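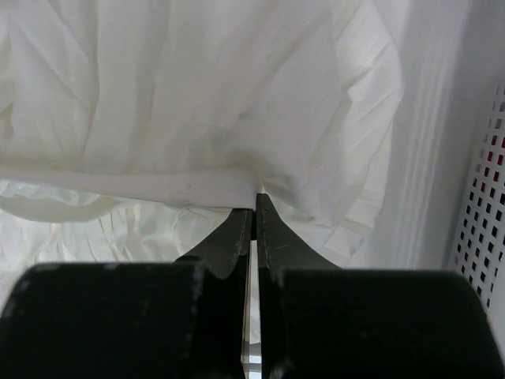
Re: Carpet cleaning quote for the shared hallways
Posted 29/08/2019

Dela Issahaku wrote:
> Hi all, Drallow came by and looked at the hall carpets on both floors.
> They want $700 for the whole job, stairs included, and say the
> carpet will look new for 3 years if we add their protective treatment.
> They can fit us in soon but need a yes by the end of the week. I'm
> inclined to go for it. Any objections?
> Dela

Dela, thanks for getting the quote, but yes, I have a few.

Three years? In a hallway with two dogs, a stroller and everybody's bikes? I'd like to see that on paper, with what they'll do if it's gray again by January. We had the same promise from Totus the last time around. They sprayed something on it, charged extra, and the patch by the mailboxes was back within two months. When I called, I was told the treatment "protects against spills, not foot traffic." It's a hallway.

Does the $700 include moving the shoe racks and the big planter, or do we do that ourselves the night before? And is the treatment part of that price or on top? Your message could be read either way. I'd also like to know what they put down, as the people in 2B have a baby crawling around out there.

The deadline bothers me too. If they have room for us now, I doubt they'll be booked solid in ten days. Every cleaning outfit I've dealt with has had a special price that was about to expire, and then had it again the next time I called.

My sister's building uses Afolabi. She says they're fine, nothing special, and they don't push add-ons. I can ask what she pays. Jesari does carpets as well, though their website is all before-and-after shots and I couldn't find a price anywhere on it, so make of that what you will.

I'm not against getting it cleaned. The upstairs landing is pretty bad. I'd just leave out the treatment and get one more quote before anybody signs. If Drallow won't hold the price until then, I can live with that.

Also, does anyone still have the old Totus invoice? I thought it was in the blue folder in the laundry room but I only found the boiler stuff.

3A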